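Arm drops bottle between crate and tray, protective stop on the next pick

Asked in: Cells and Simulation
Tags: bottle handling, gripper, protective stop

I have a six-axis arm taking brown bottles out of a yellow crate and moving them to a tray, one at a time. So far it only runs in simulation, on the Tirketti controller package with the stock physics settings. The first few picks are fine. Then on one of the later ones the bottle slides out of the fingers during the traverse, and when the arm goes back for the next bottle I get a protective stop with the wrist low over the crate.
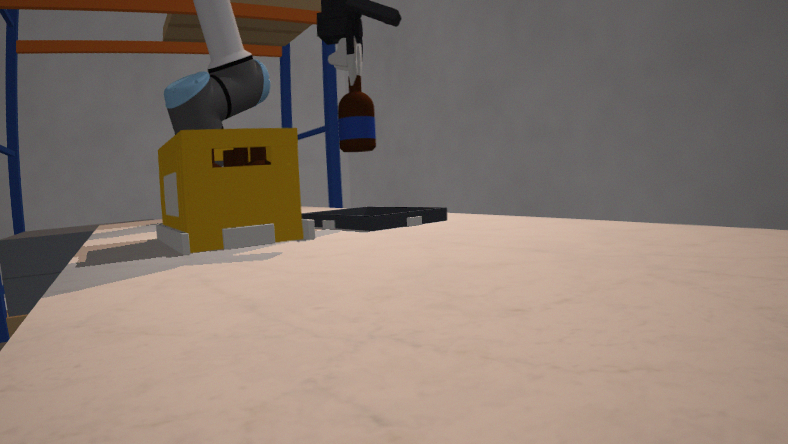 Traverse with a bottle held over the tray.

Grip force is at 20 percent. Lift speed is the default. I have run it 17 times and it failed on 10 of them, not always on the same bottle. The log has 3,333 lines and I can't find anything in it before the stop except a contact warning on the left finger. I don't want to put this on the real cell until I know what it is.

- Mireille Marchal

Answer 1

Turn the grip force up. Had the same thing with cans.

- Kuvovby

Answer 2 (accepted)

You have two faults and they should be looked at separately.

The stop is the easier one. After a drop, your program still thinks the pick succeeded, so it goes on to the next compartment with the fingers at whatever width they closed to. They come down on the bottle neck and the force limit trips. Check the finger width after the lift and again before the place. If it is below the neck diameter, halt there and go to a safe height.

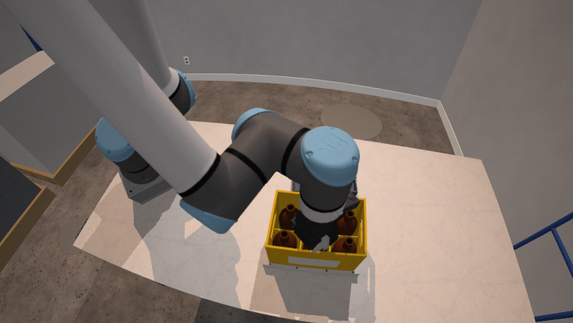 Last changed: Aug 27, 2025 by Hervé Perrin

Do not clear the stop and jog straight up on the real machine. If a finger is wedged against a divider, you can lift the whole crate with it. Open the gripper first, look at it, then move up slowly. Keep people out of the cell while you do this, even at reduced speed.

For the drop, I would look at the lift before the force. The usual cause is a bottle touching a partition on the way up, which tilts it in the fingers. It then holds until the arm accelerates sideways. 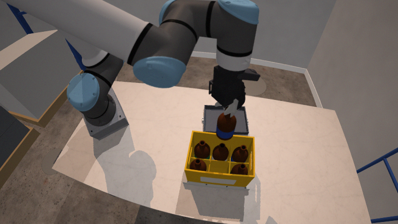
Raise it straight up until the base is well clear of the rim, pause, and only then start the traverse. Your contact warning on one finger fits with this. Raising the force might hide it in simulation, but with glass I would not do that first.

- Hervé Perrin

Answer 3

Agree with Hervé on the lift. Also check the friction value for the bottle. We had a Leblanc model that came in with almost none and it dropped everything.

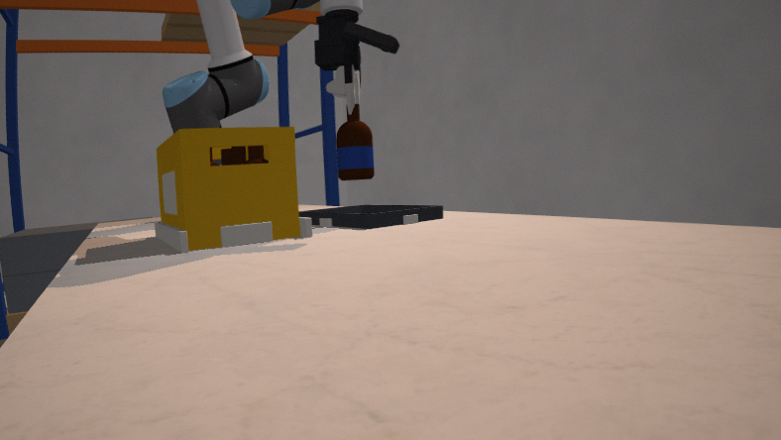

Release height is the other thing I would change. You are gripping by the neck with the body hanging straight down over the tray, so any swing left from the traverse ends up at the base. Let it settle before you go down. We did this on the Sorach line in November and the drops near the tray stopped - the ones near the crate did not, that was the friction.

Comment from Mireille Marchal: Straight lift plus a pause fixed most of it. Width check is in and it now halts where it should. Have not tried the friction yet.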